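Home | Sites | Linen and Laundry | Checklists | Forms

Linen Room and Folding Table Inspection, With Comments

Posted in September by the Edholm housekeeping desk
5 min read

Applies to the Pundville and Ehlers nurseries. Complete one sheet per room. Mark each line OK, ACTION or N/A. An ACTION mark must have a comment beside it. Comments printed under the lines are from the most recent round at Pundville and are kept in so that the next inspector can see what was accepted and what was not.

Section 1. Room and access

1.1 Door opens fully and is not blocked by carts or sacks.
OK.

1.2 Door closes and latches without being pushed.
ACTION. Latch catches on the strike plate. Door stands open about a hand's width unless pulled shut. Children's corridor is on the other side. Treat as priority.

1.3 Floor dry, no lint drifts along the baseboard.
OK at the table. Lint behind the dryer, see 4.2.

1.4 Lighting sufficient to see a pale thread on a pale cloth at the folding table.
OK. One tube was replaced after the previous round. Working level measured at the table top was 400 lux with the blind down.

1.5 No food or drink on shelves or work surfaces.
OK.

Section 2. Folding table

2.1 Surface clean, smooth, free of chips and raised edges that could snag fabric.
OK. Run a bare hand along all edges, including the underside of the front edge. Ehlers reported a snag there and it was missed twice by eye.

2.2 Table stable under load. Lean on each corner.
ACTION. Slight rock at the rear left corner. Foot has been wound out as far as it goes. Needs a new foot. Folded cardboard is not an accepted repair.

2.3 Clean linen only. No soiled items on the table at any time, including items waiting for a stain decision.
OK. A stain tray has been placed beside the sink and is in use.

2.4 Pins, clips, scissors and seam rippers returned to the lidded tin.
OK. Tin was closed. Contents match the list inside the lid.

Section 3. Children's linen

Inspect items folded and then opened out. A fault at a hem is easily turned under by the fold, and an item that passes as a bundle may fail when it is laid flat. Printed fabric takes longer than plain. Small marks disappear into the pattern, and loose threads are hard to see against outlines of a similar color. Turn every item over.

3.1 Hems intact on all sides. No open stitching.
Comment: check corners first. Most returns from Zurside in the last period were for corners.

3.2 No loose threads. Any thread long enough to wrap around a finger is a reject until trimmed. Shorter threads are trimmed at the table and the item is passed.
Comment: see the seahorse print item below. Thread is short. Trim, do not pull. Pulling can open the seam behind it. 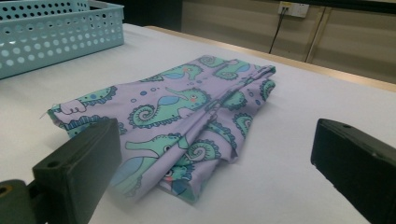 Line 3.2. Lavender cloth, seahorse print. Short loose thread at the hem, far left corner of the fold.

3.3 Trimmed ends are flush with the hem and the stitching beside the cut holds when the cloth is stretched lightly by hand.
Comment: stretch along the hem and then across it. Record a reject if any stitch opens.

3.4 No holes, thin patches or pulled yarns. Hold up to the light.
OK for the shelf sampled. Two plain cot sheets were set aside as thin in the center and have been cut down for cleaning cloths.

3.5 No transferred dye, rust marks or residue. Rub a damp white cloth on the darkest color in the print.
OK.

3.6 Fold is loose enough for air to reach the inner layers and flat enough to stack.
ACTION. Several items had been folded over too many times and sat as thick bundles with a ridge along the top. These do not stack safely above shoulder height. Refold in half, in half again, then in thirds. If a ridge stays after refolding, shake the item out and start over. Do not press it down by stacking heavier items on it.

3.7 Stacks no more than 4 items high on the open shelves.
ACTION. Second shelf overstacked. Corrected during inspection.

3.8 Items for children under one year stored separately and labeled by room.
OK. Labels are the old type but legible. Replace when they peel.

Section 4. Machines and heat

4.1 Washer door seal clean, no hair or thread in the fold of the rubber.
ACTION. Thread and a small button found in the seal. Removed. Button handed to the front desk in case it matches a garment.

4.2 Dryer lint screen cleared after each load. Area behind the dryer clear.
ACTION. Screen was clear. Area behind was not. The dryer has to be pulled forward for this, so it is a two-person job and is to be done before opening.

4.3 Dryer exhaust duct attached, not crushed, and exhausting outdoors.
OK. The clamp dates from the 2007 refit and is sound. Clamp at Ehlers is the same age and should be looked at on that round.

4.4 Loads left to cool before being folded and stacked. No warm linen in closed cupboards.
OK. Staff on the early shift were able to state the rule when asked.

4.5 Cord and plug undamaged, no extension cords in use.
OK for both machines. The iron cord is scuffed near the plug but the outer covering is not broken. Look again next round.

4.6 Iron, 2000 watt, stored upright on the metal rest, unplugged, out of reach of children.
OK.

Section 5. Products

5.1 Detergent and stain remover in original containers, lids on, on the high shelf or in the locked cupboard.
ACTION. Stain remover found beside the sink with the lid on. Return to the cupboard after every use, also between loads.

5.2 Data sheets present and matching the products in the room.
OK. One sheet for a product no longer kept was removed from the binder.

5.3 Gloves available in two sizes.
N/A at Pundville, gloves are drawn from the main store. Change this line for the next issue of the sheet.

Section 6. Records

6.1 Reject log filled in, with the item, the fault and the result.
ACTION. Log shows the fault but leaves the result blank in several rows. Write trimmed, mended, cut down or discarded. "Dealt with" is not a result.

6.2 Items sent to Zurside for mending entered on the outgoing slip and signed back in.
OK. One slip open. Bag is due back with the next delivery.

6.3 Previous ACTION marks closed or carried forward.
Lines 1.4 and 2.4 closed. Line 2.2 carried forward for the second time.

Carried to the next round

1.2 door latch, priority
2.2 table foot, rear left
3.6 refolding, repeat check on all open shelves
4.2 floor behind dryer
4.5 iron cord, look again
5.1 stain remover storage
6.1 result column in the reject log

Notes for the inspector

Do the folding table before the machines. Hands pick up lint at the dryer and carry it back to clean linen. Bring the small snips from the lidded tin and a damp white cloth for line 3.5. Take samples from the middle of a stack as well as the top.

If a fault is found on a printed item, name the print and the ground color in the log, along with the position of the fault. "Purple one, corner" was entered last time and the item could not be found again. Copies of the completed sheet go to the Edholm desk and to the binder in the room.

Back to Checklists | Linen and Laundry | Contact the desk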